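Category: Meetings & Minutes | Pantry Group

Pantry Group – minutes, 5 February 2020

I took the notes again, so forgive the spelling. We had 13 people at the start and Salim Waweru came in halfway through item 1 with the Grostetti order sheets, which we'd been waiting on.

1. Bags and baskets

Most of the hour went on this! I like the pink bags because you can tell there's fruit in them without digging around, and a few people agreed with me. The other side of the room wants to drop bags altogether and put everything straight into baskets. Salim said the Kollel building already does that and the fruit at the bottom gets squashed. We went back and forth for 21 minutes (I did look at the clock) and agreed to keep both until April.

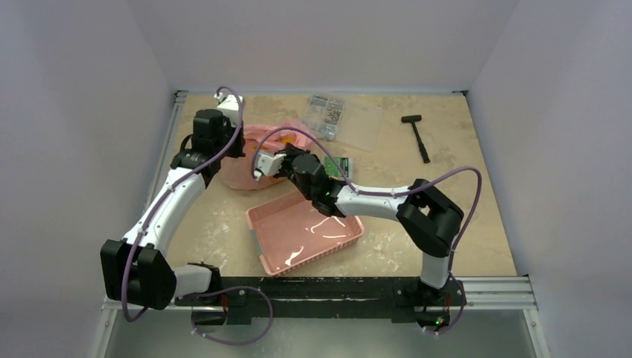
Item 1: pink bag and pink basket on the packing table.

I asked that we stop tying the bags so tight. Half the folks picking up have sore hands and they end up tearing them. Agreed, no vote needed.

2. Bananas

Short one. Bananas go in the basket, away from the apples and the other round fruit. I'd written that on the wall list back in the fall and it got taped over by the parking notice, so I'll write it out again, bigger this time. Somebody asked if a single banana is worth its own basket – yes, it is, we've all seen what they look like after a ride under a pile of apples.
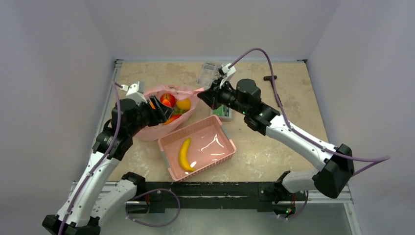
Salim also wants the bags left open on the table until the second check, so whoever comes along next can look inside and add what's missing. I'm fine with that as long as the list stays next to them.

3. Suppliers

Vilela can bring fruit on the early run but not the late one. Erton hasn't called back. I'll try them again, and if there's still no answer we stay with Grostetti for the spring.

4. Anything else

The sink is slow. Salim has a plunger at home and will bring it.

To do
Me – wall list, call Erton
Salim – plunger, order sheets to Grostetti

Next meeting same place, starting at 2.

Last updated: after corrections to item 3

This site uses cookies to remember your settings. Accept | Manage preferences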